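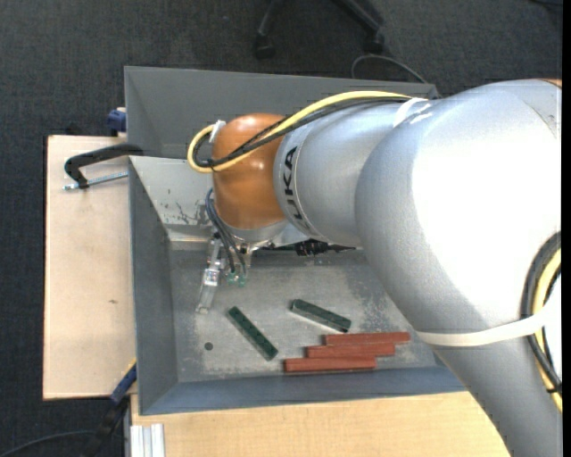 ## Microchip not found by the scanner at rehoming check

Posted in *Cats and dogs: registration and travel*

**Bayu Majimbun**

We took on an adult cat from a private owner in Skastdale in April. The paperwork gives a chip number ending 2417. At the first check the practice in Campos scanned between the shoulder blades and got no reading. They tried again on the Sunday clinic with the same scanner, same result.

- Can a chip stop working, or is it more likely to have moved?
- If a new one goes in, what happens to the old number on the Plerow register? It is still under the previous owner's name.

She is an indoor cat, 6 years old, otherwise well.

---

**Hakim Sumampouw**

Both happen. Moving is the more common of the two. Ask for a full scan: slowly down both sides of the neck, both shoulders, the front legs to the elbow, then the chest and belly. The scanner should be close to the coat and passed over each area twice, once lengthways and once across, as the chip reads poorly at some angles. Take the collar off first if it has metal on it.

Ask for a second scanner as well. Some older models do not read every chip type. If both fail, an X-ray will show whether a chip is present, but not whether it works.

If a new chip is fitted, register the new number and ask Plerow to link the old one to it. Do not have 2417 deleted — if the old chip is ever read, it should still lead to you. You will need the transfer form signed by the previous owner.

---

**plallden_paws**

Ours was in the elbow. Vet found it in the end. Didn't cost anything.

---

**Bayu Majimbun**

Thanks both. Booked for a full scan with a different reader. Transfer form requested.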